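Folding automation at Vositcombe – your questions answered

Last updated 10 September 2021

Since the plans for the Vositcombe laundry went up on the notice board in May, we've had a stack of questions from staff at both sites. Keep them coming! Answers are from Nivaldo Coutinho (operations) and Lindalva Vasconcelos (training).

What is being automated?
Folding and stacking, starting with flat items like towels and pillowcases. Sorting, stain checks, ironing and the front counter stay as they are. The folding cell is called Wuto and it will stand where the old pressing table was.

Am I going to lose my job?
No. Everyone on the folding team has a written offer to stay on the same hours and the same pay grade. Eight people will train as cell operators first, and the rest can pick finishing, repairs or customer orders. If none of those suit you, talk to Lindalva before you worry about it on your own.

How much folding do we do now?
On our busiest day this year Vositcombe folded 1493 pieces by hand. Anyone who was in that day will remember their shoulders the next morning.

Who teaches the machine to fold?
People who know how to fold, and this is the part we're most excited about! Folding is recorded with hand-held grippers, one in each hand, and those recordings are what the arm learns from. Your knack for flipping a sleeve or squeezing the air out of a jacket goes straight into it.

Do I have to do recording sessions?
No, it's voluntary. Sessions are paid as normal working time, and you can stop whenever you like. The longest anyone records in one go is 2 hours, with a break in the middle.

Is it hard to use the grippers?
The first few tries feel like eating soup with chopsticks. Most people get comfortable by the end of a morning – the former seamstresses were quickest, to their great delight.

Can it handle puffy coats?
Not yet. Quilted jackets are the hardest thing on our list: they bulge, they slide, and they spring back up when you let go. We have 287 recordings of padded clothing so far and need plenty more, so winter coats stay with the hand folders for now.
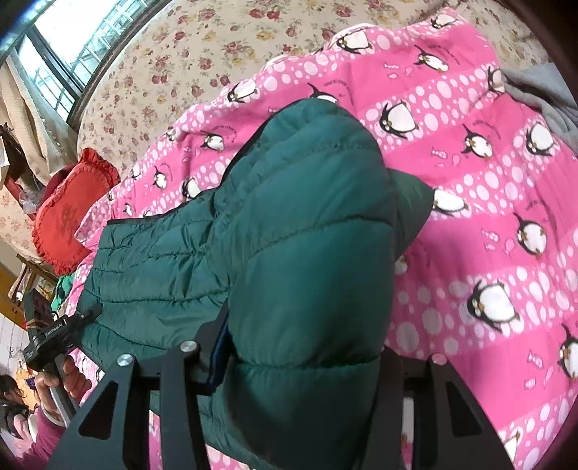

Working on a green quilted garment with hand-held grippers.

Will my recordings be used to rate my work?
No. Evangelista, the firm setting up the cell, gets them without names, and supervisors don't see them at all. A slow fold or a dropped corner won't come up in your review.

What happens if the cell stops in the middle of a shift?
The operator clears it and the load goes to the hand tables. Two tables are staying for exactly that.

When does Farkcombe get one?
We haven't set a date. Vositcombe goes first, and Farkcombe staff are welcome to come over, try the grippers and tell us what they'd change. Ask Lindalva for a slot.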